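Park diary, February

Up at 5:45 and out of the motel before the breakfast room opened. I had a granola bar and half a bottle of water in the car. The forecast said 62 degrees by the afternoon but it was a lot colder than that in the parking lot, and I wore the fleece with the rain jacket over it.

Today was the early entry morning at Masstead, the one I bought the ticket for back in November. They only let in 1,000 people for these, or that is what the ticket page said. You get the park from 7:00 until it opens to everyone else at 9:00, plus a breakfast roll and a coffee. It cost me 45 dollars on top of the regular day ticket. Trilok Bajpai thought that was too much and didn't buy one, so he slept in and met me at lunch.

The gate line was short. Two lanes were open and the one on the left moved faster. The girl at the scanner had trouble with my phone because the screen was too dim, and then I had trouble finding the brightness setting with cold hands. I was through by ten past seven. They give you a paper wristband, green this year. Last year it was orange and came off in the water.

I went straight to Sernum. Everyone else did too, but there was still no real wait. I walked through the whole indoor part of the line without stopping, which I have never done before, and I missed most of the things on the walls. They put me in row four. It runs rough in the cold. The first drop is good and the turn after it is still the best part of the ride, but there is a rattle along the back stretch that I don't remember from last summer. I rode it again right away in row one and the rattle was less. My eyes watered so badly I couldn't see the second hill.

Then Nimalum, which is the dark boat ride in the old part of the park. They had it closed for most of the fall and I wanted to see what was changed. The boats are the same boats with new paint. The cave room has new lighting and you can now make out the back wall, and I think I liked it better when you couldn't. The singing birds are all working. The smell is the same. I rode with a family from Ohio who had never been on it, and their little boy asked if it was over after every single room.

By then it was 8:15. I used my coffee voucher at the stand by the bridge. The breakfast roll was egg and cheese and had been in the foil a good while. I ate it on the bench by the carousel, which was running with nobody on it but a dad and two girls.

I wanted Nyamweya third but it was down. The sign said it would open with the rest of the park. I asked the attendant and he said they were waiting on a test run, and he'd been told twenty minutes twice already. I waited a little and watched three empty trains go around, then gave up and rode Sernum a third time. Row six, the middle. I wouldn't bother with the middle again. 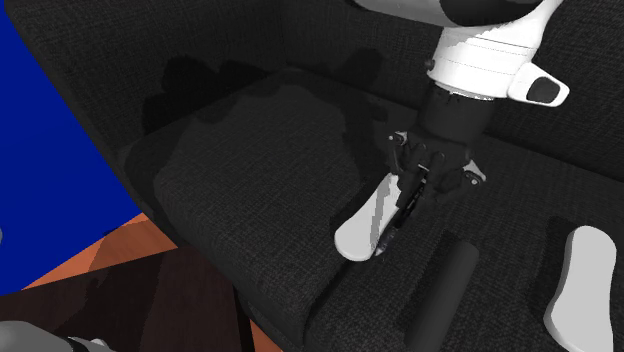

At 9:00 they dropped the rope and you could hear the crowd coming up the main street before you saw it. Inside fifteen minutes the board at Sernum said 50 minutes. Nyamweya opened at 9:20 and I got in that line early enough that it only took me a quarter of an hour. It was worth it. They slowed down the lift and I don't mind, it gives you a longer look over the lake. The lap bar pinched my hip the same way it always does.

Met Trilok at 11:30 by the clock. He'd had a full breakfast, and told me what was in it. We got lunch at the chicken place, where the line was out the door but moved. I had the two-piece with slaw and he had the sandwich. The refill cup from last year doesn't work anymore, they changed the chip in it, so I put it back in my bag and bought a regular drink.

Sushil Negi turned up in the afternoon with his locker key on a string around his neck. He keeps a list of every coaster train he has ridden on, going back to when he was a kid, and he told us today's first ride made 2,049. Trilok asked if he counted the kiddie ones and he said of course he did. The three of us did the log ride (Sushil got the front and was soaked down to his socks) and then the train around the outside of the park so he could dry off some. That is a long ride, and I had my eyes closed for part of it.

We looked in the shop by the exit. I was after the Nimalum mug with the bird on the handle but they only had the plain one. The man at the register said more were supposed to come in March. I bought a magnet and a bag of the salted caramels for Mom.

The two of them wanted to stay for the lights at 6:30. My feet were done. I said good night by the lockers and walked out against the crowd coming in on the evening ticket. It took me a while to find the car because I had parked in the dark and never looked at the row sign. It was row 14, near the fence. I need to write that on my hand tomorrow.

Total for the day was three on Sernum, one on Nyamweya, one on Nimalum, the log ride and the train. If I do the early morning again I would skip the coffee stop and ride Nimalum twice, and leave Nyamweya until I can see people on it. I'd still pay the money. Trilok says he might if they put the eggs on a plate.

Soup and crackers in the room. Left knee is sore. Called Mom at 8:00 and she wanted to know if it had rained, and it hadn't. Tomorrow is regular opening at 9:00, and Sushil wants to meet at the gate at 8:30. Set the alarm for 7:15 and put the fleece over the heater to warm up for the morning.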